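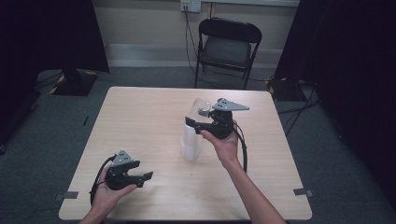 Handgeführte Greifer am Arbeitstisch, Aufnahme einer Flasche

Prüfcheckliste mit Anmerkungen: Anlernplätze für automatisierte Greifvorgänge
Sellow Verpackungsdienste, Standort Jerkora
Bereich Arbeitssicherheit und Arbeitsorganisation
Stand: Oktober

Geltungsbereich
Die Checkliste gilt für alle Tischarbeitsplätze, an denen Beschäftigte mit handgeführten Greifern Bewegungsabläufe vorführen, die später von den Anlagen der Linie Zukley übernommen werden. Sie ist vor jeder Inbetriebnahme eines Platzes sowie bei jedem Wechsel der Greifer auszufüllen. Die Gefährdungsbeurteilung nach Arbeitsschutzgesetz bleibt unberührt.

Bewertung: i. O. = in Ordnung; M = Mangel, Betrieb mit Frist zulässig; S = Sperrung bis zur Behebung; n. z. = nicht zutreffend

1 Arbeitsplatz und Umgebung

1.1 Tisch standsicher, Oberfläche frei von Splittern und Klebstoffresten
Bewertung: i. O.

1.2 Klebemarkierungen an der Tischkante vollständig verklebt
Bewertung: M
Anmerkung: Lose Enden sind zu kürzen oder zu ersetzen. Markierungen dürfen nur von der Bereichsleitung versetzt werden.

1.3 Stativfüße gekennzeichnet und außerhalb der Laufwege aufgestellt
Bewertung: i. O.
Anmerkung: Gelb-schwarze Kennzeichnung beibehalten.

1.4 Leitungen am Boden gebündelt oder abgedeckt
Bewertung: M
Anmerkung: Frei über den Teppichboden geführte Leitungen sind mit Kabelbrücken zu versehen. Frist: Ende des Monats.

1.5 Sitzgelegenheit für Pausen und Wartezeiten vorhanden
Bewertung: i. O.
Anmerkung: Der Klappstuhl genügt für kurze Unterbrechungen. Für sitzend ausgeführte Tätigkeiten ist ein höhenverstellbarer Arbeitsstuhl bereitzustellen.

1.6 Schallpegel in der Nachbarhalle bei laufender Linie unter 80 dB(A)
Bewertung: i. O.

2 Handgeführte Greifer

2.1 Gehäuse und aufgesetzte Platten ohne Risse und scharfe Kanten
Bewertung: i. O.

2.2 Anschlussleitung behindert den Unterarm nicht
Bewertung: M
Anmerkung: Die Leitung ist so zu führen, dass sie weder am Arm anliegt noch auf der Tischfläche schleift. Die Zugentlastung wird nachgerüstet.

2.3 Lagerbuchsen der Greiferarme ohne fühlbares Spiel
Bewertung: i. O.

2.4 Beläge der Greifbacken vollständig und fest haftend
Bewertung: S
Anmerkung: Siehe Abbildung. Der Belag der linken Backe hat sich an der Innenkante teilweise abgelöst, an der rechten Backe ist die Unterkante ausgefranst. Beide Beläge sind zu ersetzen. Nachkleben ist nicht zulässig.
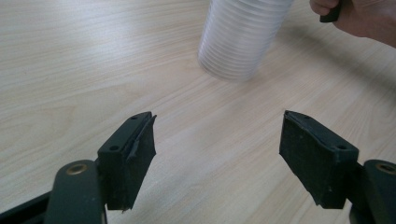 Foto: Sellow Verpackungsdienste / Arbeitssicherheit. Wiedergabe nur innerbetrieblich.

2.5 Wechsel der Beläge im Geräteheft eingetragen
Bewertung: M
Anmerkung: Für das Gerät mit der Inventarnummer 1169 fehlt der letzte Eintrag. Das Heft zu Gerät 1104 ist vollständig geführt.

3 Prüf- und Übungsobjekte

3.1 Behälter sauber und ohne Bruchstellen
Bewertung: i. O.
Anmerkung: Gilt für Flaschen und ineinandergesteckte Kunststoffbecher gleichermaßen. Gesprungene Becher sind auszusondern.

3.2 Keine Gefahrstoffe oder Glasbehälter am Platz
Bewertung: i. O.

4 Belastung der Beschäftigten

4.1 Zusammenhängende Vorführzeit höchstens 50 Minuten
Bewertung: M
Anmerkung: In der Frühschicht wurde die Grenze mehrfach überschritten. Die Schichtleitung hat den Wechsel künftig in der Einsatzplanung auszuweisen.

4.2 Greifergewicht und Armhaltung beurteilt
Bewertung: i. O.
Anmerkung: Das beidhändige Arbeiten mit angehobenen Unterarmen beansprucht Schulter und Handgelenk anders als das frühere Packen von Hand. Mehrere Beschäftigte berichteten über Ermüdung im rechten Handgelenk. Der betriebsärztliche Dienst bietet eine Beratung an, die als Arbeitszeit gilt.

4.3 Unterweisung vor erstmaliger Tätigkeit dokumentiert
Bewertung: i. O.

5 Veränderungen durch die Automatisierung

5.1 Betroffene über die Verwendung der Aufzeichnungen informiert
Bewertung: i. O.
Anmerkung: Die Aufzeichnungen dienen ausschließlich dem Anlernen der Anlagen. Eine Auswertung von Tempo oder Fehlerzahl einzelner Personen ist durch Betriebsvereinbarung ausgeschlossen.

5.2 Künftige Aufgaben schriftlich beschrieben
Bewertung: M
Anmerkung: Für die Packplätze liegt eine Beschreibung vor, für die Nachsortierung steht sie aus. Die Beschäftigten dort wissen bislang nicht, ob sie nach der Umstellung an der Linie verbleiben oder Störungen überwachen sollen. Die Personalabteilung legt den Entwurf zur nächsten Begehung vor.

5.3 Qualifizierung für Störungsbeseitigung und Belagwechsel angeboten
Bewertung: i. O.
Anmerkung: Die Schulung erfolgt durch Gebreyes Anlagentechnik. Teilzeitkräfte sind bei der Terminwahl gleichrangig zu berücksichtigen.

5.4 Eingruppierung bei geänderter Tätigkeit geprüft
Bewertung: M
Anmerkung: Die Prüfung ist beantragt. Bis zum Abschluss gilt die bisherige Entgeltgruppe weiter.

Gesamtergebnis
Der unter 2.4 beanstandete Greifer ist bis zum Ersatz der Beläge gesperrt und zu kennzeichnen. Die übrigen Mängel sind innerhalb der gesetzten Fristen zu beheben und der Arbeitssicherheit schriftlich zu melden. Eine Ausfertigung geht an den Betriebsrat, eine weitere verbleibt am Platz.

Unterschrift prüfende Person: ____________
Unterschrift Bereichsleitung: ____________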